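Sun 24 May

Quick one before tea. Chainsaw back from Rostbridge, 187 quid lighter, sawdust in my ears already.

What was wrong with it

Oil pump, mostly. Bar was running dry and I'd blamed the oil for weeks. Pilar at the counter took one look at the groove and sighed. New pump, new bar, two chains. Should of cleaned it out more often, I know.

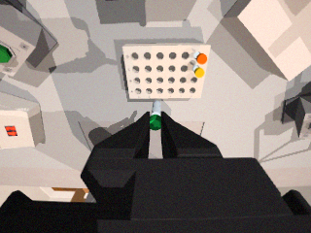 The ash

Big stem from the lane at Nindevdale, down since the winter gales. Ulises winched it out with his tractor and we got it up on bearers by the gate. Lovely straight butt, bit of brown heart at the thick end. Cut it into lengths for the mill man, kept the crown for the stove. Ends painted with old emulsion, magnolia, very smart. Left one end bare as I ran out of paint. Will regret that.
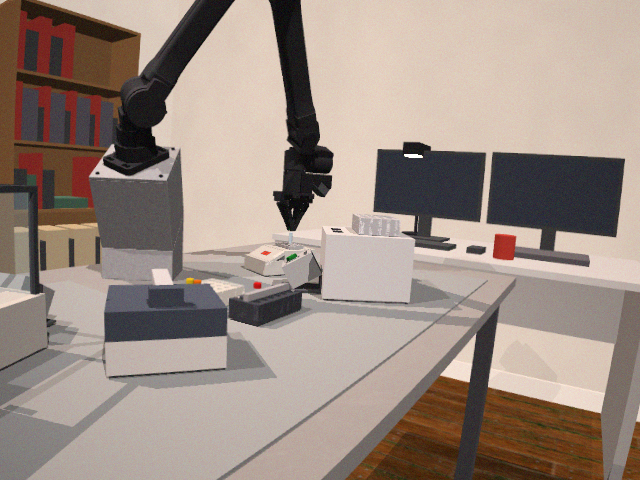 Milling or buying

Catherine MacKinnon wants boards for a long bench and reckons I should get my own mill. Looked at a little second-hand bandsaw one. £2,397, no trailer, blades extra. Hmm. That is a lot of bench. The mill man charges by the hour and brings his own diesel, and he's done in a morning what would take me most of May.

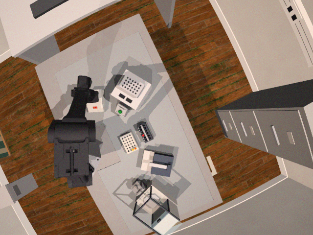

Still tempted though. I've got the oak to do after this, and the larch if Vlasta ever makes her mind up about the fence. About 200 stickers to rip before any of it can be stacked, so that's my evenings gone. Shed roof wants doing first, the drip lands right where teh stack goes.

Anyway. Chain needs a touch already, found a staple. More when the boards are off.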